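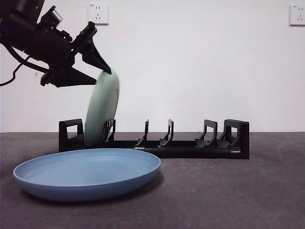 티르타 사라기는 작업 규칙이 한 쪽을 넘기면 현장에서 읽히지 않는다고 했다. 접시 한 장을 꽂는 데 문서가 열 장이면 작업자는 문서가 아니라 옆 사람을 따라 한다는 지적이었다. 후브홀름의 규칙 체계는 이 지적을 받은 뒤 두 층으로 나뉘었다. 셀 옆에 두는 한 쪽짜리 작업 카드가 있고, 그 근거와 예외를 적은 본문이 따로 있다. 이 페이지는 회사 소개와 함께 본문의 주요 항목을 요약한다.

회사 개요

후브홀름(Huvholm)은 탁상형 로봇 팔의 식기 취급 작업을 대상으로 운용 규칙과 시험 절차를 작성하고 검토하는 회사다. 로봇을 제조하지 않으며 특정 제조사의 판매를 대행하지 않는다. 고객은 급식 설비 업체, 대학 연구실, 조작 학습용 데이터를 수집하는 팀이다.

업무는 세 부문으로 구성된다. 규칙 부문은 작업 카드와 본문을 관리한다. 시험 부문은 규칙이 실제 셀에서 지켜질 수 있는지 확인한다. 기록 부문은 시도별 결과를 판정하고 보관한다. 규칙을 쓴 사람은 같은 규칙의 시험 판정에 참여하지 않는다.

적용 범위

후브홀름의 규칙집 명칭은 이스텐(Isten)이다. 현재 판은 두 손가락 평행 그리퍼를 장착한 단일 팔, 고정된 작업대, 사람이 드나들 수 있는 실내 공간을 전제로 한다. 대상 물체는 접시, 얕은 볼, 컵이며 칼과 유리 식기는 제외한다. 이동형 플랫폼과 양팔 구성은 별도 문서에서 다룬다.

이스텐은 법정 기준이나 국제 규격을 대체하지 않는다. 설치 국가의 안전 요건과 제조사 설명서가 우선하며, 충돌하는 항목이 발견되면 이스텐의 해당 항목을 적용하지 않고 기록 부문에 통보한다.

작업대 준비

작업대 위에는 해당 시도에 필요한 물체만 둔다. 다음 차례의 접시를 미리 놓는 것은 허용하되, 그 위치를 시도 기록에 적는다. 랙의 앞쪽에 대기 접시를 두는 배치에서는 팔의 복귀 경로가 접시 위를 지나는지 먼저 확인한다. 지나는 경우 접근 높이를 올린다.

랙은 작업대에 고정하거나 미끄럼 방지 시트 위에 둔다. 빈 랙은 가벼워서 접시 가장자리가 칸막이에 닿는 정도의 힘에도 밀린다. 고정하지 않은 상태로 수행한 시도는 무효가 아니지만, 랙의 시작 위치와 종료 위치를 모두 남겨야 한다.

케이블은 팔의 전 관절을 가동 한계까지 움직여 본 뒤에 정리한다. 기본 자세에서만 확인한 배선은 미확인으로 분류한다. 벽면 콘센트를 사용할 때 플러그와 전원 케이블은 팔의 도달 범위 밖에 있어야 한다.

파지 규칙

접시는 테두리 쪽을 잡는다. 손가락이 접시 안쪽으로 들어가는 깊이는 물체별 작업 카드에 따르며, 카드에 없는 접시는 시험 부문이 카드를 발행할 때까지 저속으로만 다룬다.

랙에 꽂는 작업에서는 접시를 세운 자세로 내린다. 기울기는 칸막이의 형상에 맞추고, 하강 중에 기울기를 바꾸지 않는다. 수정이 필요하면 정지하고, 접시 밑부분이 칸막이 상단보다 높아지도록 올린 다음 다시 시작한다. 칸 안에서 손목을 돌려 맞추는 동작은 금지한다. 접시가 들어가는 경우가 많더라도 칸막이에 걸리는 하중을 예측할 수 없기 때문이다.

파지력은 접시가 미끄러지지 않는 최솟값에서 출발해 올린다. 높은 값에서 내려오는 방식은 쓰지 않는다. 젖은 접시와 마른 접시는 별도 조건으로 취급하며 카드도 따로 발행한다.

놓기와 이탈

그리퍼를 여는 시점은 접시 밑부분이 랙의 바닥에 닿고 옆면이 칸막이에 기대어진 뒤다. 두 조건 가운데 하나만 확인되면 열지 않는다. 손목 카메라만으로 바닥 접촉을 판정하지 않는다. 접시 자체가 시야를 가릴 수 있으므로 고정 카메라 영상이나 힘 값 가운데 하나를 함께 사용한다.

개방 후 팔은 접시 면과 나란한 방향으로 먼저 빠지고, 그다음 위로 이동한다. 위로 먼저 올리면 손가락 끝이 테두리를 끌고 올라갈 수 있다. 개방 직후 3초 동안은 다음 동작을 시작하지 않는다. 접시가 그 사이에 기울거나 굴러 나오면 해당 시도는 실패로 기록한다.

사람의 접근

팔에 전원이 들어와 있는 동안 작업대 안으로 손을 넣으려면 정지 버튼을 누르고 정지 상태를 눈으로 확인해야 한다. 표시등의 색만 보고 정지를 판단하지 않는다. 표시등의 의미는 제조사와 펌웨어에 따라 다르며, 같은 색이 대기와 가동 모두에 쓰이는 기종이 있다.

떨어지는 접시를 손으로 받지 않는다. 본문에서 예외가 하나도 없는 항목은 이것뿐이다.

원격 조작 중에는 조작자와 셀 담당자를 분리한다. 셀 담당자는 정지 버튼에 손이 닿는 위치에 머물며 다른 작업을 겸하지 않는다. 담당자가 자리를 비우면 시도를 중단하고, 돌아온 뒤에는 처음부터 다시 시작한다. 중단된 시도를 이어서 완료로 처리하지 않는다.

기록과 판정

시도 하나의 기록은 작업 카드 번호, 물체 번호, 랙의 종류, 목표 칸, 조작 방식, 판정, 판정자 이름으로 구성된다. 판정은 성공, 실패, 무효로 나눈다. 사람이 개입해 접시를 바로잡은 시도는 최종 배치가 맞더라도 실패다. 카메라 고장이나 전원 차단처럼 작업과 무관한 원인으로 중단된 시도는 무효로 하고, 원인을 한 문장으로 적는다.

현행 판의 근거가 된 시도는 1,963건이며, 이 가운데 1,236건이 접시를 랙에 꽂는 작업이다. 나머지는 컵과 볼을 다룬 시도다. 접시의 비중이 높으므로 컵 관련 항목은 잠정으로 표시되어 있다. 잠정 항목을 인용할 때는 잠정이라는 표시를 함께 옮겨야 한다.

실패 기록은 삭제하지 않는다. 고객이 외부 공개용 자료를 요청하는 경우에도 성공 시도만 골라 제공하지 않으며, 선별이 필요하면 선별 기준을 자료 첫머리에 적는다.

개정 절차

개정 제안은 누구나 낼 수 있다. 제안서에는 바꾸려는 항목, 현재 문구, 새 문구, 관련 시도 번호를 적는다. 시도 번호가 없는 제안은 접수하되 시험 부문이 재현할 때까지 보류한다. 새 문구는 연속 10회의 확인 시도를 거쳐야 작업 카드에 반영된다. 확인 시도 도중 실패가 나오면 횟수를 처음부터 다시 센다.

정기 개정은 해마다 8월에 한다. 사람의 접근에 관한 항목은 시기와 관계없이 즉시 고치고, 이전 카드는 같은 날 회수한다. 회수한 카드는 폐기 전에 번호를 대조한다.

이번 판에서 바뀐 내용은 다음과 같다.
칸 안에서의 손목 회전을 권고 제한에서 금지로 변경
이탈 방향 항목에 손가락 끝이 뾰족한 그리퍼 추가
대기 접시의 위치 기록을 선택에서 필수로 변경
랙 끝 칸에 대한 별도 접근 높이 신설

마지막 항목에는 이견이 남아 있다. 아슈윈 푸자리는 끝 지지대의 높이가 랙마다 달라 공통값을 두는 것이 부적절하다고 보았고, 시험 부문은 공통값이 없으면 카드 수가 관리할 수 없게 늘어난다고 답했다. 현재는 공통값을 두되 물체별 카드의 값이 있으면 그것을 우선한다.

담당

규칙 부문: 테건 탭셀
시험 부문: 라우타로 우엔추만, 아슈윈 푸자리
기록 부문: 카말라 초다리
외부 검토: 티르타 사라기

협력 시설

반복 시험은 수탄토(Sutanto) 시험실에서 수행한다. 랙과 식기의 치수 측정은 에르클로(Erklow)에 위탁하며, 측정값은 물체 번호와 함께 작업 카드 뒷면에 인쇄된다. 두 시설 모두 판정 권한은 갖지 않는다.

문서 이용

작업 카드는 출처와 판 번호를 표시하면 복사해 쓸 수 있다. 문구를 고친 카드에는 이스텐이라는 명칭을 사용하지 않는다. 본문은 요청한 기관에 전자 문서로 제공하며, 번역본과 한국어본의 내용이 다를 때는 한국어본을 따른다.

셀 방문 검토를 신청할 때는 팔의 기종, 그리퍼의 손가락 형상, 랙의 치수, 카메라 배치도를 함께 보내야 한다. 배치도가 없는 신청은 서류 검토까지만 진행한다.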